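동네 수리방 ‘펀덤’, 물건 664점 주인 찾기 나서

최종 수정: 5월 11일(토)

생활용품 수리·나눔 공간 펀덤(Pundum)이 선반에 쌓인 주인 없는 물건 664점의 목록을 공개했다. 뚜껑만 있는 것, 상자만 있는 것, 무엇의 일부였는지 맡긴 사람도 잊은 듯한 것이 골고루 섞여 있다.

펀덤은 18개월 전 드라도 상가 2층에 문을 열었다. 고장 난 물건을 가져오면 고쳐 주고, 고칠 수 없으면 위로해 주는 곳이다. 지금까지 접수된 물건은 2,330점가량. 문제는 찾으러 오는 발걸음이 맡기러 오는 발걸음보다 훨씬 느렸다는 점이다. 운영진이 보낸 안내 문자에 가장 많이 돌아온 답은 “제가 그런 걸 맡겼나요?”였다고 한다.

목록은 색깔별로 정리돼 있다. 용도별로 나누려던 첫 계획은 ‘용도 불명’ 칸이 가장 길어지면서 반나절 만에 접었다. 덕분에 분홍색 쟁반과 분홍색 우산 손잡이가 나란히 적혀 있는데, 찾기에는 의외로 편하다는 평이다.

보관 기한은 8월 말까지다. 찾아갈 때는 물건의 생김새를 한 가지 이상 말해야 하며, “그냥 통이요”는 인정되지 않는다. 보관료는 점당 2,000원이고 맡길 때 받은 번호표가 있으면 면제된다. 번호표를 잃어버린 사람을 위한 번호표 찾기 코너도 따로 있다.

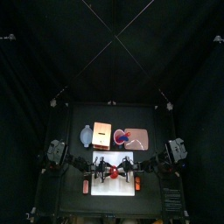 제18호 | 3면

검은 천을 두른 작업대 뒤쪽에는 타원형 하늘색 플라스틱 물건, 윗면에 좁은 홈이 난 밝은색 나무 상자, 테두리가 빨간 둥근 컵, 모서리가 둥근 분홍색 쟁반이 한 줄로 놓였다. 컵에는 파랑과 빨강이 섞인 물건이 비스듬히 꽂혀 있다. 앞쪽 한가운데는 흰 판의 자리다.

기한이 지난 물건은 이웃 동네 잔비의 교환 장터로 넘어간다. 장터 측은 환영한다면서도 짝 없는 뚜껑은 사양하겠다고 했다. 뚜껑의 행선지는 아직 협의 중이다.

독자 댓글 3

오이이네: 나무 상자 홈은 저금통인가요? 저금통이면 제 거 같고 아니면 아닙니다.

상가2층단골: 번호표 찾기 코너에 갔더니 줄 서는 번호표를 주더라고요.

뚜껑수집: 짝 없는 뚜껑 제가 받겠습니다. 진심입니다.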